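Consultation portal, ticket 117
Subject: Reply to the digital services consultation is not accepted at the last step
Opened by: policy unit, Fledusley regional office
Status: open, waiting for Eveck

First message

Good morning. We try to submit the position of our region on the draft rules for online marketplaces. The ministry asks all regions to use the Sikier portal, and the deadline is at the end of June. We filled in all the sections and attached the annex as one PDF file of 106 pages. When we press "Submit position", the page returns to section 3 and shows the message "Competent authority missing". The authority is selected in that section, so we do not understand what is missing.

We tried two browsers and two different computers. The result is the same. Please advise us, as the text was already approved on our side and we must not change it.

Reply from Eveck support, 10:40

Thank you for the clear message. Please send us the annex and also the export of the form (menu "My reply", then "Export"). Please do not delete the draft, because the number of the draft will be lost with it.

Update from the policy unit, 11:25

The export is attached. From the annex we paste the page on product safety duties of marketplaces, where the portal preview stops. 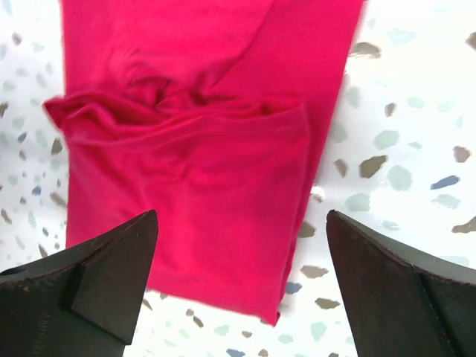

Page 60

3.4 Duties of the marketplace towards the buyer. The region supports the proposal that a marketplace must know the identity of each trader before the first offer is published. For small sellers of clothing and household goods, the region asks for a longer period to provide the documents.

After this paragraph the preview is blank. In the original PDF the text continues normally.

Reply from Eveck support, 14:05

We could repeat both problems in our test system. They are separate.

The blank preview concerns only the display. The complete annex is stored on the server and the ministry will receive all its pages.

The message on the competent authority has another cause. Last month the list of authorities was changed, after two departments were joined. Your draft was started before this change and still holds the old entry. On the screen the name looks correct, but the code behind it is no longer valid.

Please do the following:
Open section 3 and set the authority to "None".
Save the section and log out.
Log in again, select the authority from the new list and save once more.
Go directly to the last step and submit.

Update from the policy unit, 15:30

We followed the steps in this order. The first message has disappeared, thank you. Now there is a different one: "Annex not linked to a question". In the annex list we see our file, but the column "Question" is empty. It was filled in this morning. The preview of the part on automated systems in warehouses opens well, so the file itself seems not damaged.

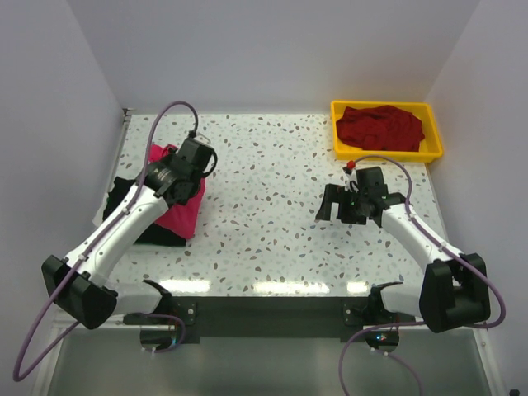
Fig. 3. Two robot arms at a speckled tabletop.

Is it possible that the link was removed when we set the authority to "None"? If yes, can we restore it without uploading the annex again? A new upload would give a new time stamp, and our legal service prefers to keep the first one.

Reply from Eveck support, 16:10

Yes, your supposition is right. The annex is linked through section 3, and the link is cleared together with the authority. We should have warned you, and we are sorry for this.

The link can be restored from our side with the original time stamp. For this we need a short confirmation from the account holder, which for your region is the Maldonado office. A reply in this ticket is sufficient. Please do not press "Submit position" in the meantime.

Update from the policy unit, 16:35

We have forwarded the request to Maldonado and will write here when they confirm. Please keep the ticket open.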